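Can a Machine Clean Your Bathroom Yet? A Visit to Fevwood

April 18, 2023

If you have ever gotten down on your knees beside a toilet with a sponge and a bucket and thought that surely, by this point in history, something with a motor ought to be doing this, you have good company at Fevwood. The small company has been working on household chores since it moved into the old Tullside dairy building, and it has lately turned most of its attention to the room that people complain about the most.

I went over to see them this month, partly out of curiosity and partly, I'll admit, because my own bathroom needed doing and I was glad of an excuse to be elsewhere. Edin Trajkovski, who runs the chores program, met me at the door with coffee and a warning that I might be disappointed. People come expecting a butler, he told me, and what they get is a very patient beginner that has to be shown everything.

The beginner's name is Monia. It has a list of 43 separate jobs it is supposed to learn before the company will talk about putting it in anyone's home, and those jobs are smaller than you might think. "Clean the bathroom" isn't on the list anywhere. It has been broken up into things like lifting the lid, emptying the trash, picking up what has landed on the floor, wiping the tank, and putting the brush back where it came from. Some of them Monia does well enough that the staff have stopped watching closely. Others still make everybody in the room hold their breath.
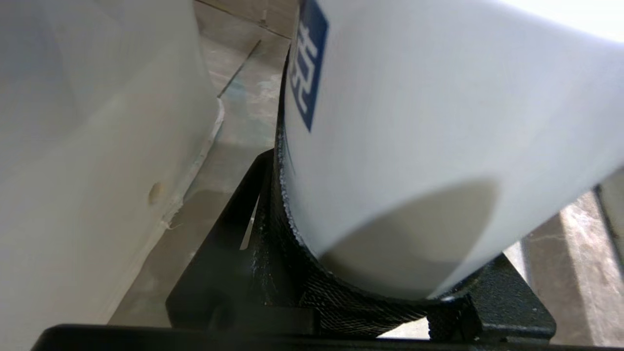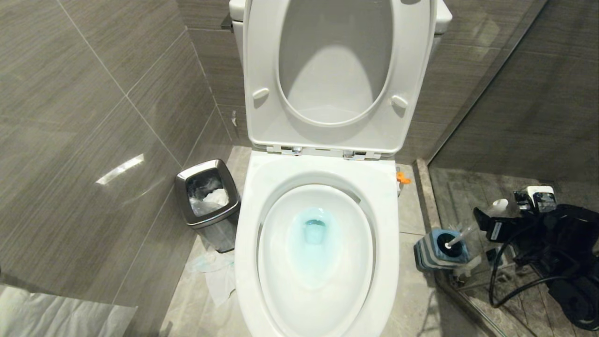 Trajkovski likes to start visitors off with the question of what counts as trash, and he can talk about it for a good long while if you let him (I let him). You or I walk into a bathroom and know at once what wants throwing out, and we'd have trouble saying how we know. A crumpled tissue lying on the tiles beside the can is an easy call, and Monia usually gets it right. A big flat sheet of white paper on the same floor is harder. It might be garbage, or it might be something a person put down on purpose, and the last thing anyone wants is a machine that throws out a letter from the bank. For now the rule is that when Monia isn't sure, it leaves the thing alone and asks.

Then there is the picking up itself. Tissue is thin and soft and the same color as half of what is in the room, and a grip that works nicely on a bottle will slide right over it. The early attempts, by Trajkovski's account, mostly pushed the tissue along the floor until it reached a wall. The team has collected 240 practice runs of that one job alone, each of them guided by a person, and the results have come along slowly. On a good day Monia clears a piece of tissue in 40 seconds. I timed myself at home that evening and I'm not going to print the number, but I was faster, even with my back.

The brush is another story altogether. Taking it out of the holder is fine. Putting it back means lining up a long handle with a fairly small opening, usually at an angle, often with the toilet in the way, and a holder that isn't fastened down will happily scoot off if you nudge it. I watched this one tried several times over and found myself leaning in my chair as though that might help. When the brush finally dropped in, there was a small cheer from the back of the room – mine, I'm afraid, was part of it.

Shiny surfaces cause their share of grief too. Porcelain and chrome throw light in every direction, and clear glass is nearly as bad, as anyone who has walked into a patio door can tell you. Trajkovski said a glass shower panel is the sort of thing a person learns about once and remembers forever, while a machine has to be taught again whenever the light changes. He didn't sound discouraged saying it. He sounded like a man describing a puppy.

Not all of the work is in bathrooms. Fevwood has an arrangement with Salminen, a shop across town that sells kitchen goods, where the same methods are being tried out after closing time on plainer jobs: facing up shelves, carrying empty boxes to the back, wiping down the counter. The manager over there is friendly about it but in no hurry. Shelves go better than bathrooms do, I was told, for the simple reason that shelves mostly stay the way you left them. A mug goes where the mugs go. The trouble begins when a customer has set a teapot down among the frying pans, and Monia has to decide whether that is a mistake or a display.

So, can it be done yet? The answer I got was a friendly sort of no, with a yes folded inside it. Single jobs, in a room Monia has seen before, with someone standing by – yes, quite a few of them. A whole bathroom in a stranger's house from start to finish, no. Trajkovski wouldn't give me a year, and he said he gets a little nervous around people who will. His own next goal is modest enough. He would like Monia to do 2 jobs in a row without anyone stepping in between them, starting with the tissue on the floor and then the can it belongs in, liner and all. Changing the liner is apparently a misery, since the new bag has to be opened first, and if you've ever stood there rubbing the top of a plastic bag between your fingers you'll know how that goes.

Fevwood plans to hold an open afternoon at the Tullside building before the end of April, with coffee provided and children welcome. Anyone who wants to come should call the front desk ahead of time, as the practice room is small. Parking is behind the building, by the old loading dock.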